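4.2 Site visits and students' plans

The second questionnaire was sent in January to all 3,036 students who joined a construction site visit through the Mutiso program, and 2,277 of them answered it. Most had never entered a working site before. Among those who visited during concrete work, 751 wrote that they would apply for a summer placement with a contractor. The visits to finished buildings gave weaker answers, also when the guide was the same person. We think the stage of the work matters more than the size of the project, but our data cannot fully separate these two.

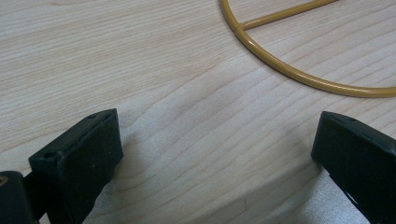

Figure 3. Light-colored wood surface with yellow metal wire.

Tuấn Thân objected that students who choose a visit during concrete work may already want such a job, and that the first questionnaire should have asked this. We accept the point and return to it in Section 5.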